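Bench update on the two-arm build at the Milthorpe shared workshop. Still on highlighters.

Both arms are bolted to the aluminium rail now. Mulugeta Wolde redid the left mount on Saturday and it's a lot stiffer - no more sag when the arm is stretched out.

The job is the same as it was last month. Pick up a highlighter, put it down where it's meant to go, don't knock the others. The wrist cameras are doing most of the work.
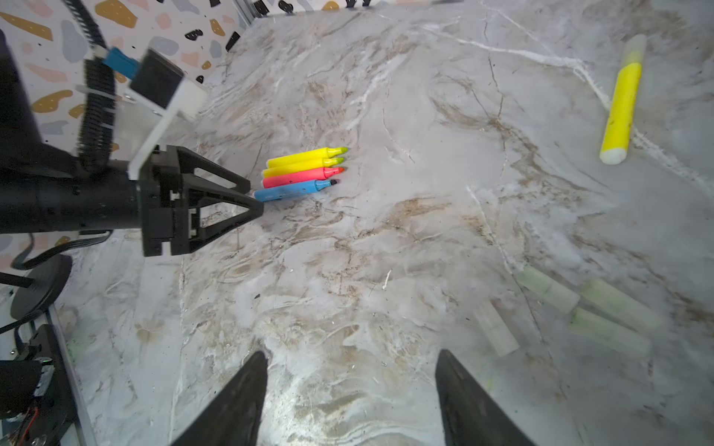
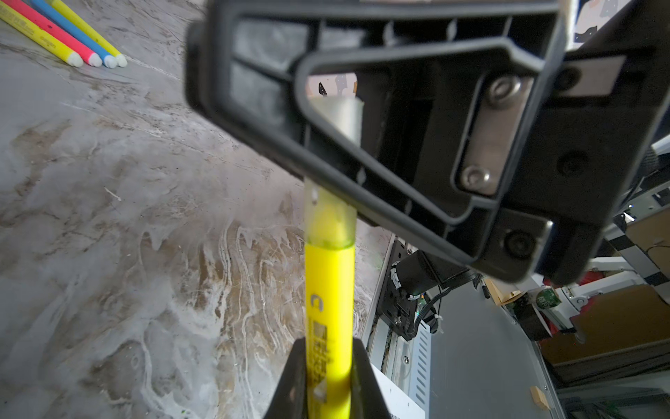
Highlighters on the marble top, from the wrist cameras.

Glare is the main headache. The tabletop is shiny and the pale caps wash out against it. I've ordered a matte sheet from Jatero and will try that before I touch the exposure again.

New finger pads are next. The first set was stuck on with Bondex and one peeled off after 100 picks. Jolien Martens reckons screws, so the next print has holes for them.

Spend so far is $1,740, for both arms, the cameras and the rail. Another $400 should cover the pads and a better power supply.

I want 4 clean runs in a row before we move on to anything with a lid. Aiming for November.

If anyone has a spare 12 V supply they'd part with, send me a message. I can pick up.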